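Desk sensor stays "Occupied" after desk is vacated (Dufour floor 2)
Status: Resolved
Product: Dovano Desk Booking, Alto under-desk sensor

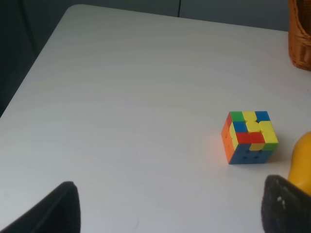 White tabletop, rounded corner, gray wall behind.

Summary
One desk on the second floor shows as Occupied on the floor map at all hours, including overnight. Users can't book it. Neighboring desks on the same gateway report normally.

Environment
Sensor: Alto, battery powered, screw mount
Gateway: Irna, wired, ceiling mount
Booking rule: release desk after 90 minutes without motion
Calendar sync: on, one way

Log

Monday, 8:40 a.m.
Ticket opened by site facilities. Desk has been unavailable in the app for the past week. Restarting the app and signing in with a different account made no difference.

9:15 a.m.
Checked booking records. No open or recurring reservation on the desk. The Occupied state comes from the sensor feed, so calendar sync is ruled out.

9:50 a.m.
Pulled the event history for the sensor. 3,727 motion events since the last battery change. Other desks in the row show a few hundred each over the same period. Events continue through the night at short intervals. The release timer is being reset before it can expire.

10:30 a.m.
Asked site to replace the battery. Battery replaced, sensor rejoined the gateway on the first attempt. Signal level is good. False events continued.

11:20 a.m.
Asked site to swap this sensor with the one from the next desk. After the swap the fault stayed with the desk and did not follow the sensor. Hardware fault ruled out. Both units returned to their original desks.

1:05 p.m.
Compared the device settings with the site template. Sensitivity on this unit is 11. The template value is 2. The audit trail shows a manual change in July, entered from the installer account, no comment attached.
Note: settings are stored against the desk ID and pushed to whichever sensor is assigned to it. This explains the result of the swap test.

1:20 p.m.
Set sensitivity back to the template value and forced a config push. Gateway confirmed receipt. Motion events stopped within a minute.

2:55 p.m.
Desk changed to Available when the release timer ran out. Test booking made and canceled without error.

Cause
Per-desk sensitivity override left in place after installation work. At the higher setting the sensor reported motion with no one at the desk. The source of the trigger was not identified.

Follow-up
Override report requested for all Dufour floors. Installer account limited to read-only on live sites. Reopen this ticket if the desk fails to release again.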